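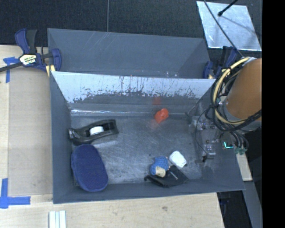
Esvaziar a caixa das miudezas

Na minha casa tudo o que não tem lugar vai para uma caixa cinzenta em cima da mesa de madeira. Cada terça-feira eu a esvazio, e demoro quase 40 minutos.

Primeiro tiro as coisas grandes. O suporte de fita-cola volta para a secretária, com o rolo dentro. Depois tiro as coisas de tecido, que sacudo à janela.

As peças pequenas ficam para o fim. A minha vizinha Svitlana põe-nas num frasco de vidro, e eu agora faço igual.

Os riscos no fundo da caixa não saem com esfregão. Já experimentei e ficou pior. Uso só um pano húmido com uma gota de detergente e seco logo com outro pano.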